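Section 5. Hinges, handles and worktop finish

Read this before you start. Door kits are Pellico, handles are Skomell unless you ordered plain.

1. Check the box. Part 173 is the handle, part 554 is the hinge pair. Missing something? Stop, call Dogar support, don't swap in screws from another bag.

2. Hinges on first, door flat on a blanket. Hand tight only.

3. Hang door. Top hinge, then bottom. Someone else holding the weight if its a tall one.

4. Fit handle. Both screws in loose, line it up, then tighten.

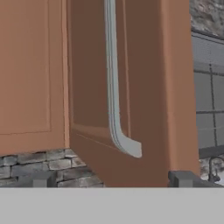

Door open, long gray handle fitted.

5. Open and close slowly a few times. Rubbing at the side: turn the side screw a quarter turn. Rubbing top or bottom: loosen the plate, shift, retighten.

CAUTION: No power driver on the handle screws. Strips the insert, not covered.

NOTE: Gaps between doors will look uneven untill every door is up. Leave final adjustment for last.

Worktop

6. Wipe down with warm water and a drop of dish soap. Dry with a soft cloth.

7. Seal cut edges, sink opening too. One 160 ml tube of Pamummont sealer per kitchen, thin coat, let it dry overnight.

8. Run silicone along the back where the top meets the wall. Smooth with a wet finger. Tape off first if you're messy.

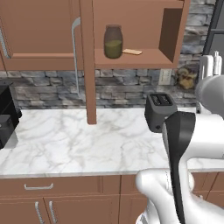 9. Keep the silicone line dry for a full day. No sink use, no wiping near the wall.

CAUTION: Never set hot pans straight on the worktop. Use a trivet. No bleach, no scouring pads, no vinegar on teh finish.

10. Peel film off the doors last. Start at a corner, pull slow. Sticky bits come off with soapy water.

Go to Section 6 for drawers.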